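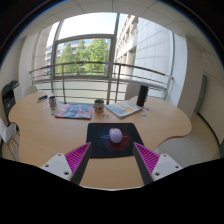 Hand-held gripper and computer mouse at the table by the window.

News from the data group

In March our group started to collect examples for the Pludness project. The goal is simple to say and slow to reach: we want 2,000 good recordings of small things being picked up and put down, made by people with a hand-held gripper. Today we are at 1,000, so this is a suitable moment to report how the work goes.

One recording is one action. The person brings the open gripper to the object, closes the fingers, lifts, moves, and lets go. After that the objects are placed differently and the next recording can start. We work in sessions of 14 recordings, then we change the person who holds the gripper. The first plan had longer sessions, but the movements became too similar to each other. When a person is tired, the hand takes always the same path, and the learning system will copy this path also in places where it does not fit.

The computer mouse has become the most discussed object on our list. It is low, it is smooth, and it has a front and a back. A person takes it without thinking. For the system we must show many ways of coming near, and in the written label we must say which end is pointing where. Percy Tamayo, who checks the labels, has asked us to write "buttons away from the operator" or "buttons toward the operator" and to stop writing "normal position". I was one of those who wrote "normal position", and I have corrected my old labels. 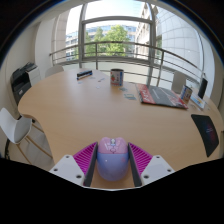 Do you delete the recordings in which the grasp fails?
We keep them, with a separate label, as long as the whole movement is recorded. Only the files with missing parts are removed.

The colleagues in Batberg asked why we do not clear the table completely before a session. We did this in the first week. The recordings were very clean, and the first model trained on them was confused as soon as a cup stood near the object. Now we leave ordinary things on the table and move them a little between the sessions. The rule is that nothing may touch the object at the start of a recording. Books, cups and small pieces of paper are all welcome.

We also vary the pose of the object itself. The list has 4 start poses for each object, and every person must use all of them in a session.
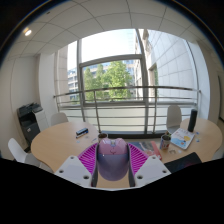

The poses which are less common in daily life need more patience, and for this reason we had very few of them until last month. Hamdy, our small program for counting the recordings, now shows for each pose how many are still missing. Please look at it before you begin and choose from the short end of the list. It is not necessary to finish one object before going to the next.

Three requests for everybody who takes part:

Hold the gripper still for a moment before the first movement. The software uses this moment to find the starting point.

Do not correct a bad grasp in a hurry. Open the fingers, go back a little, and try again at your usual speed.

Write the label on the same day. Labels written later have had more mistakes, mine included.

The second half of the recordings will be made partly here and partly in Dradstead, where the tables are higher and the light is different. If you would like to join a session there, write to Percy and tell him if you prefer mornings or afternoons. The training takes one hour and no experience with robots is needed.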